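Monday, bench 2

Went back to the white table to sort out the tool layout. The tape patch on the left side stays for now. The strips have wrinkled and the edges no longer line up, but it's holding, and pulling it up would take most of an afternoon. If we redo it, use the Goller roll — the Prellholm one leaves glue behind.

Basket goes at the front edge, to the right of the patch. I tried 3 spots last week and this one is the easiest to reach without leaning over the tape.

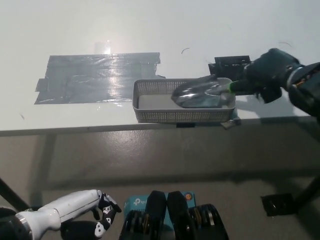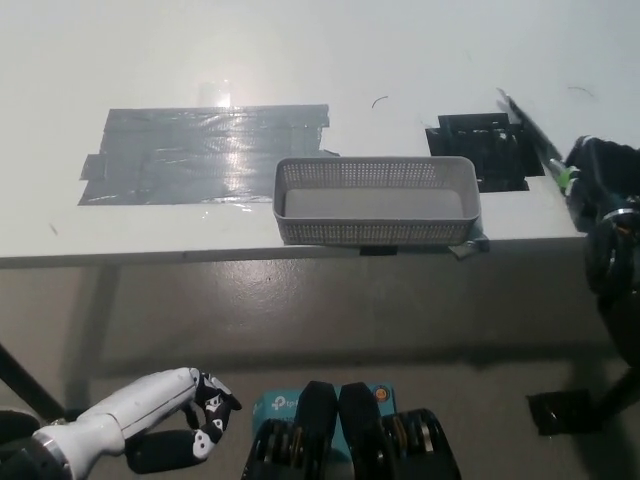 Open points:

- The basket walls are all small holes, so fine stuff will go straight through. Coarse grit only, or put a liner in. Trirner has liners in packs of 4.
- Weigh out 500 g for the first run, then 1000 g if the basket doesn't slide.
- The scoop with the green band on the handle is the one to use. The older one from Garba has a bent lip, put it back in the drawer.
- Wipe the tabletop before the first run. Hairs show up badly on white.

Still not happy with the overhead light. It glares off the tape and I end up squinting by 3 in the afternoon. Will try matte tape on a scrap board first.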